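Notes for the Clavden talk, Jun 23, 2026

**Opening**
- Say hello, thank Clotilde Pichon for the invitation.
- Ask the room: who would let a machine lay their table? Wait for hands.

**Where we are**
- Factory arms repeat one move all day. Kitchens don't work like that - the cup is never where you left it.
- Vidal shop-floor job: the same bracket 500 times. Solved years ago.
- Our table job at Marnivia: 100 tries in February, 3 kinds of cup. Valentin has the full results if anyone asks.
- Two arms need twice the planning. Each has to keep clear of the other.

**Slide: the table job** (pause, let them look)
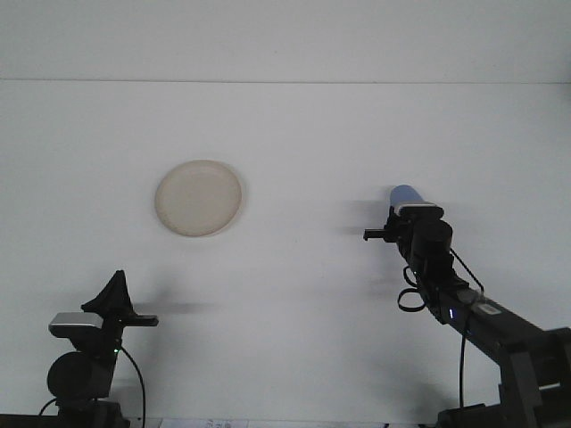 *Photo: Rosimeire Andrade / Marnivia*

- One plate, one blue object in the right-hand gripper. A child of three would find this dull.
- Point out how bare the table is. Real kitchens have crumbs, post and a cat.
- My answer to "yet?": simple lifting, yes. Clearing up after supper, no.

**Questions**
- Cost will come up. Pass it to Didier.
- Stop after 2 if we are running late.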